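Been sorting the towels this week, so a thread on towels. Mostly about folding, with a bit on buying and washing.

**1/** We had far too many. Some were from when we first moved in, some came from my mum, and a few I can't place at all. Anything with a hole went in the rag bag under the sink.

**2/** The good ones are waffle weave, from Tusora. I bought two last June and two more after that. They take up less room in the airing cupboard than the fluffy sort and I find they dry faster on the rail.

**3/** Noel Salazar asked what weight to look for. I don't know the proper answer. The old thick ones from Prusska say 600 on the label and they're too heavy for me. They take all day on the line and the shelf sags under them.

**4/** Washing: 40 degrees, no softener. Softener makes a waffle towel go slick and it stops soaking anything up. I give each one a good shake before it goes out - it helps the weave open up again.

**5/** Folding. I used to do it on the bed and everything came out crooked. Use a table. Long edges together first, then the ends in, then press it flat with your hands. Stop when it's wider than it is deep.
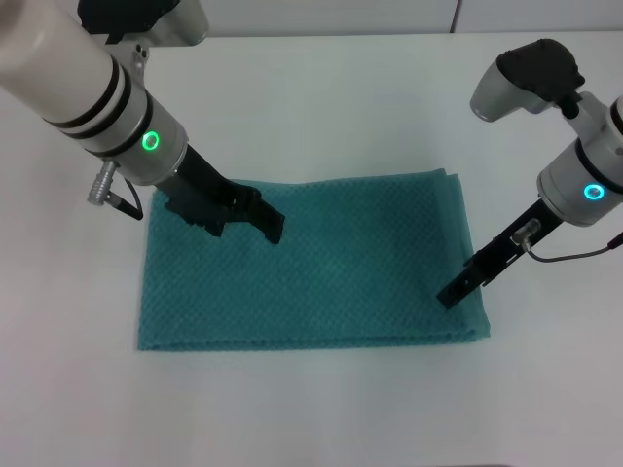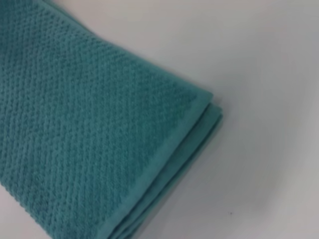
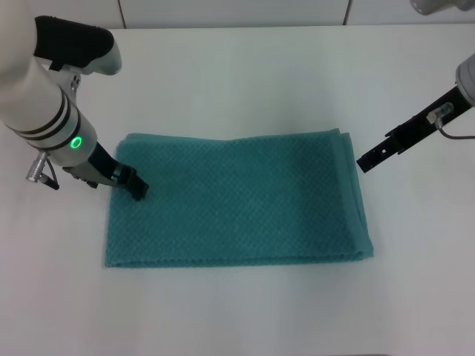
Teal waffle towel, folded flat on the white table.

### Putting them away

**6/** Folded edge facing out, loose edges to the back of the shelf. You can pull one out without dragging the next one with it.

**7/** Don't fight the last few ripples. A waffle towel never goes as flat as a sheet and it'll settle once there's another on top.

**8/** The shelf is 154 cm up, so I can reach it but the kids can't. Hand towels live on the one below. Flannels are in a basket and I don't fold those at all.

**9/** Reynaldo Tiongson says to roll them. I tried it for a month. Rolls look nice for a day, then somebody takes one from the bottom and the lot comes down. Back to folding.

**10/** The old bath sheets went to the animal rescue on Dagdag Road. They took the whole bag, including the stained ones. Ring yours first though, as they don't all want them.

**11/** Bedding is next. I've got a fitted sheet from Ralimitz that I have never once managed to fold, so if you have a method that works on a deep one, please reply with it.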